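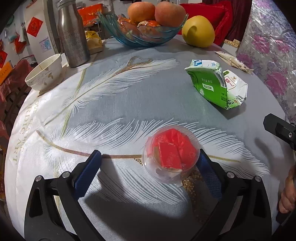

A clear plastic cup with a red wrapper inside, on a gray and white tablecloth.

FOR IMMEDIATE RELEASE

Allwood Opens Free Archive of Greretport Family Notices

66 years of obituaries, cards of thanks and in memoriam verses can now be read online and at the Skála reading room

GRERETPORT, August – Allwood Funeral Home is delighted to announce the opening of the Greretport Family Notices Archive, a free collection of obituaries and other family notices that have passed through our front office over the past 66 years. It is open to everyone, near or far, with no account to set up and nothing to pay.

The archive opens with 983 notices. Most are obituaries as they were first written, typed on office paper or copied out by hand, and they include many that ran in the newspaper in a shorter form. That was common when space was sold by the line. A family would bring in two full pages about a grandmother, with the name of every grandchild and the hymn she sang at the sink, and the paper would print six lines. Allwood kept the two pages in a folder, and now they can be read in full!

We are so happy to be able to share them. Over the years people have called our office asking for the wording of a notice, for the name of a cemetery, or for the married name of a sister who moved away in the fifties, and somebody would go down the hall to the filing room and look. Sometimes it took an afternoon. A search of the archive takes a few seconds, and it works with a last name, a maiden name, a street, a church, a workplace or a lodge.

What is in the archive

Obituaries make up the largest part. There are also cards of thanks, which families used to place a few weeks after a funeral to thank the neighbors, the nurses and the people who sent food, and in memoriam verses, which often came back year after year on the same date with a line changed here and there. Readers who enjoy local history will find a great deal in these. One run of verses for a young fisherman goes on for 31 summers, first signed by his parents, then by his mother alone, then by a niece.

Photographs come with 400 of the notices. They were scanned from the prints families left with us, front and back, so that any writing on the back can be read too. If your family left a photograph with Allwood and would like the print returned, please call the office. We would love to get it home to you, and there is no charge.

The spelling in each notice has been left as it was. Where a name appears in two forms, the search will find it under both, and a short note beside the notice explains the difference if we know it. Many Greretport families changed the spelling of their names once or twice after arriving, and accent marks came and went depending on who was at the typewriter. The search treats letters with and without accents as the same.

How it was made

The scanning began in our own building three winters ago, with one desk scanner and a lot of acid-free folders. When it became clear how much there was, we asked Jarus, the Greretport print and scanning shop, to take on the oldest material, including the onionskin copies that were too thin for our machine. Jarus also built the search page, and did a beautiful job of it. The text is large, it reads well on a phone, and every notice can be printed on a single sheet with the source and date at the bottom.

Each notice was typed out in full and then checked against the paper by a second reader. That was slow work, and we learned a lot about how people in this town have talked about one another. Early notices tend to be brief and formal. From the seventies on they get longer and warmer, and the dogs and cats start to appear by name, along with favorite ball teams, pie recipes and the odd fishing story (a few of these stories are disputed by other notices in the collection).

Reading in person

Anyone who would like to use the archive away from a home computer is warmly invited to the Skála reading room, one block up from the harbor. Two computers are set aside for it, and the staff can help with searching and printing. The room is open from 10 a.m. on every day it is staffed, and large-print copies of any notice can be made while you wait. Skála also holds the bound index of burials at the old hill cemetery, so it is a good place to follow a name from one record to the next.

The paper originals stay at Allwood. They can be seen by appointment, and family members are welcome to bring a camera or a pencil. Please leave pens in your bag.

Privacy and corrections

Notices from the last two years are added only when the family asks. Home addresses and telephone numbers have been covered in every notice, along with the full birth dates of people who may still be living. A family that would rather not have a notice in the archive can write or call, and it will be taken down promptly with no questions asked.

Corrections are very welcome. The original wording always stays, and the correction is placed under it with the month it was received. We have already heard from several families who tried out the search page early, and thanks to them a pair of twins now have their right names.

More to come

There is plenty left to do. More than 1000 cards and clippings are still waiting in boxes, many of them from the two smaller funeral homes that closed and passed their files to us. They will go up in batches as they are typed and checked, beginning with the notices from the north shore.

If you have an obituary, a funeral card or a memorial folder from Greretport in a drawer or a family Bible, we would be glad to scan it and hand it straight back. Bring it to the Allwood front office between 9 a.m. and 4 p.m. Copies sent by mail are fine too, but please hold on to the original.

About Allwood

Allwood Funeral Home serves families in Greretport and the shore communities with funerals, cremation, graveside services and help with writing notices. The office also keeps a free printed guide to writing an obituary, available at the front desk.

Media contact: Allwood Funeral Home, front office, Greretport

###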